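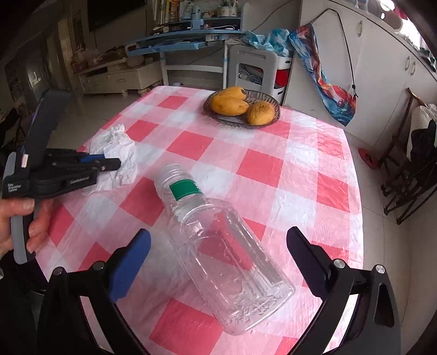

The bus to Kalovo left at six and the man with the accordion case was already on it. I took the seat across the aisle. I had one bag, my mother's coat, and an envelope from a lawyer's office called Gunar that I had read so many times the folds were starting to split.

The letter said my aunt had left me her house and everything in it. It also said there was a debt of 1,000 owed to the Bernetti bakery, and that the bakery had asked for it twice.

I had not seen my aunt in 26 years. She and my mother stopped speaking over a stove, or that was how my mother told it. They had bought the stove together when they were young and shared an apartment, and when my mother married, my aunt kept it. There must have been more to it than that. I asked a few times when I was a kid and got the stove every time.

It rained most of the way. The man with the case got off at a gas station where there didn't seem to be any houses. The driver had the radio on low, a call-in show about taxes. I ate a cheese sandwich and looked at the letter again.

The house was number 49, at the end of a street that turned to gravel halfway up. The key was where the lawyer said it would be, on a nail inside the meter box. The hall smelled of mothballs and oranges. Somebody had turned the water off and folded a towel over the kitchen faucet.

I walked through all the rooms with my coat on. There were two bedrooms, one full of sewing patterns. The bathroom had a green tub. In the kitchen I found the stove. It was smaller than I had pictured, white, with one knob that didn't match the others. I stood and looked at it for a while. Then I lit a burner and put the kettle on, after I worked out the water.

The next morning I went down to the bakery to pay. I had the money in cash because I didn't know how these things were done there. The woman behind the counter was older than me and had flour up to both elbows. I told her whose niece I was.

"You look like the other one," she said.

"The other what?"

"The sister."

She wiped her arms and took me to the back, where there was a table and two chairs. I put the envelope with the money on the table. She didn't touch it. She asked if I had eaten, and before I could answer she went and got a roll and some butter.

"Did she tell you what it was for?" she asked.

I said I hadn't spoken to my aunt since I was nine.

"It was for the bus," she said. "She borrowed it to go and see your mother. In December, the year your mother was sick. She didn't have it, so I lent it to her. For the bus, and a hotel, and a doctor if one was needed."

I told her my aunt never came. I had been at the hospital every day that December. I knew who came because I kept a list for the thank-you cards.

"She came," the woman said. "She got as far as the parking lot. She told me she sat on a bench there for two days, and then she came home."

She pushed the butter toward me. In the front of the shop the bell rang and she called out that she was coming, but she didn't get up.

"And she didn't give you back what was left over?" I asked.

"She tried. I was angry with her. I said I didn't lend it for a bench."

I ate the roll. I didn't know what else to do. When I had finished she picked up the envelope, took it out front, and put it in the register without counting it. She wrote me a receipt on the back of a cake order and signed it.

I stayed in Kalovo nine days. I gave the sewing patterns to the school and the mothballed coats to the church. A dealer from Domínguez came out in a van and offered 76 for the lot, meaning the beds, the wardrobe, the radio and the stove. I told him he could have everything except the stove. He said the stove was the only thing he really wanted and dropped the price by half. I took it.

In the evenings I ate at the kitchen table. My aunt had kept a plastic cloth on it, the kind that wipes clean, and it was the same kind we had at home when I was small. My mother used to buy it off the roll at the hardware store. I turned up the corner to see if there was a price on the back, but there was only fuzz.

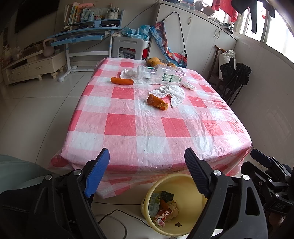 A checkered cloth, pink and white, the kind that wipes clean.

On the last day I called my mother. She had been better for years by then, and lived with a cat and a bad hip on the third floor of a building with no elevator. I told her I was having a stove shipped to her.

"What stove?" she said.

"You know what stove."

She was quiet. I could hear the cat walking on something it wasn't supposed to walk on. She told it to get down.

"Does it still have the wrong knob?" she asked.

"Yes."

"I broke that knob," she said. "I threw a pan at it. She went all over town to find one that fit."

I waited for her to say something else. I had the receipt in my coat pocket, and I had meant to tell her about the bench. I had gone over it in my head a few times while I was sweeping. But she had started to talk about where the stove could go, and whether the men would carry it up three flights or leave it in the lobby, and how much you were supposed to tip them.

"I'll be there when it comes," I said. "I'll tell you the rest then."

"What rest?" she said.

The taxi was outside with its engine running. I told her I had to go, hung the key back on its nail, and closed the meter box.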